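Hiswood Rooms - Frequently asked questions

Questions we are asked most often about desks, lamps and plugging things in. If yours is missing, leave a note in the tray by the front door or email Bukola Ekpo at the bookings desk.

How many people can use the rooms at once?
The building holds 81 people. The reading room and the two small rooms on the first floor are let by the hour, and the Acheampong Room is let by the half day.

Do I need to bring my own extension lead?
No. Each room has at least one. Please don't bring your own unless you have asked first, as we have to test every lead that stays plugged in here.

Can I plug one extension lead into another?
No. If the lead won't reach, move the table. The tables are lighter than they look and two people can shift one without trouble.

How much can I run from one power strip?
Laptops, phone chargers and a lamp are fine together. Kettles, fan heaters and hair dryers must go straight into a wall socket. We ask people to keep to 1,880 watts on any one strip, which leaves a margin on the older circuits upstairs.

Can I use my own kettle?
Yes, in the kitchen only. There is also a shared one, and mugs in the cupboard above it.

Will my foreign plug fit?
It depends on the socket. We keep a box of adapters behind the front desk and you can borrow one for the day. Adapters change the shape of the plug and do nothing to the voltage, so check the label on your charger before you use it.

Where should the power strip go?
On the floor against the wall if the table is near one, or flat on the table if it isn't. Leads must never cross the doorway.

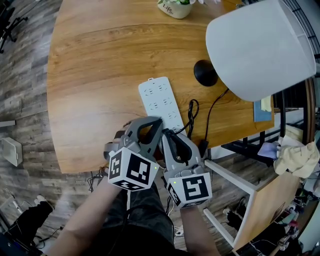
How should I lay out a round table?
Round tables have no back edge to hide leads behind, so choose one side for cables and sit on the other. Put the lamp down first, because it takes up the most room, and let its cable drop over the nearest edge. A shade as wide as the white one here can reach out past the table, so leave space to walk by. Keep the power strip near the middle where everyone can get at it, and move plants well away before you water them.

Can I move the lamps between rooms?
Please don't. Each one is listed against its room. If yours has stopped working, tell Afia Eshun and she will swap it, usually the same afternoon.

What do I do when I leave?
Switch off the lamp, unplug your chargers and coil any loose cable without pulling it tight. Leave the power strip where you found it.

Something feels warm or smells odd. What now?
Switch it off at the wall, unplug it and tell the front desk. Don't plug it in again to check.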